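Boren Waste Sorting Project: progress report to the Kocsis Fund
14 September 2020

Since our last report in June we have continued the work on bin liners and small waste containers for shared offices. We tested plastic bags in several colours, so that each kind of waste can get its own.
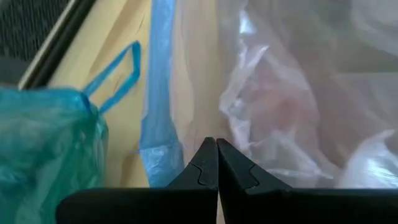
Bags in teal-green and blue.

The container from Osden is still our main model. It is wider at the top, and most of the bags fit over it without much effort. We have ordered 16 more for the Brerkance building.

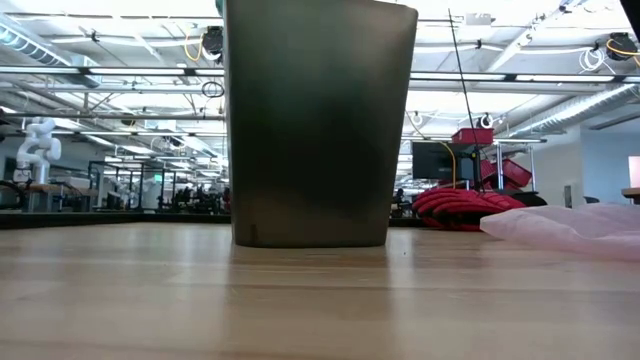 Photo: Boren Waste Sorting Project

Of the 112 offices on our list, 20 have now agreed to take part. The other offices will receive a second letter. Bags are the largest part of our costs, and we are comparing two suppliers.
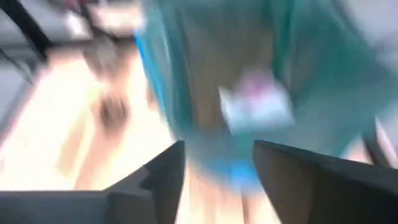
The thinner bags are cheaper, but they tear more easily when the container is full. We would like to keep the stronger ones for kitchens only.

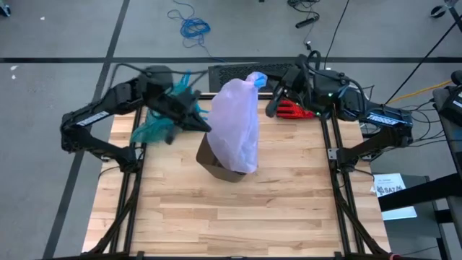 For the next period we ask for permission to move up to 9 per cent of the travel budget to materials. The revised table is attached to this report.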